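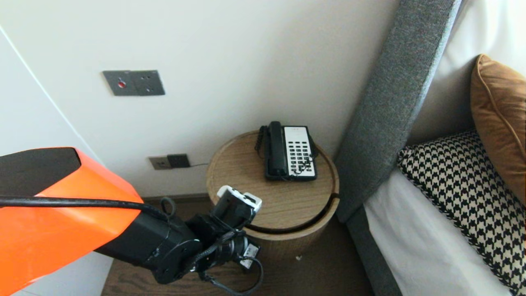 How often should you oil a wooden table? Twice a year for most, more if it sits in sun or near a radiator, and a new one wants three thin coats in its first month.

Quick page this, written between jobs. Wood care, mostly tables, bit on chairs at the end.

Dusting. Dry cloth first, always, then barely damp. Wring it till nothing drips. Go with the grain. Raised rims and grooves collect crumbs and old polish, so cotton bud or a soft toothbrush, never a knife point. I scratched a lovely Mokoena stool with a knife point in August and it still annoys me.

Water rings. White ring means the damp is in the finish, usually fixable. Hairdryer on low, keep it moving, hand's width away. Five mins. Still there? Dab of plain mayonnaise, leave overnight, wipe off in the morning. Smells of sandwich for a day. Black ring has gone into the wood itself and you are looking at sanding, sorry.

Sanding. 140 if that's what is in the drawer, then go finer. Don't bother with the 2000 sheets the Sukar shop pushes, far to smooth, oil just sits on top. Hoover up the dust, then a cloth with a drop of white spirit. Let it dry properly before you oil.

Oiling. Thin. Thinner than that. Old T-shirt, folded pad, rub in, wait 15 mins, wipe off everything you can. Sticky table next day = you left too much on. Rub over with a bit more fresh oil to loosen it and wipe again, hard this time. Oily rags laid out flat outdoors to dry, or in a bucket of water with a lid. They can catch fire by themselves if you scrunch them up. Not a joke, Usa Intarasuk from the allotment lost a shed that way.

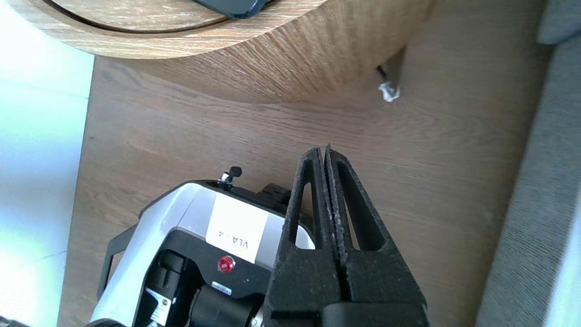 Glueing a loose chair joint next. Get the old glue off first, new glue won't hold on top of it. Warm vinegar on a rag, leave, scrape gently. Dry overnight. Then a thin smear on both faces, push home, clamp. Pressure wants to be even right along the joint, like those two black fingers pressed together with only a thin seam showing between them. If you can see a fat line of glue you've used too much or not clamped enough. Wipe the squeeze-out striaght away with a damp cloth. Leave it a full day before anyone sits down.

No clamp? Loop of strong string round the legs, wooden spoon through it, twist till tight, tie the spoon off. Scrap of card under the string so it doesn't bite.

Wobbly leg but the joints are sound: probably the floor. Turn the chair a quarter and try again before you start sawing. Felt pad on the short leg does it.

Felt pads, by the way. The Clotbridge stick-on ones hold if you wipe the foot with white spirit first. Chiharu Shimada wrote in to say she tacks hers on with a single small pin, sunk well in, and has had no trouble.

Drawers that stick: rub a candle stub along the runners. Soap works too but goes gummy in damp weather.

Updated 1/13/19. Stain removal is on the next page, needs redoing, the bit on red wine is wrong.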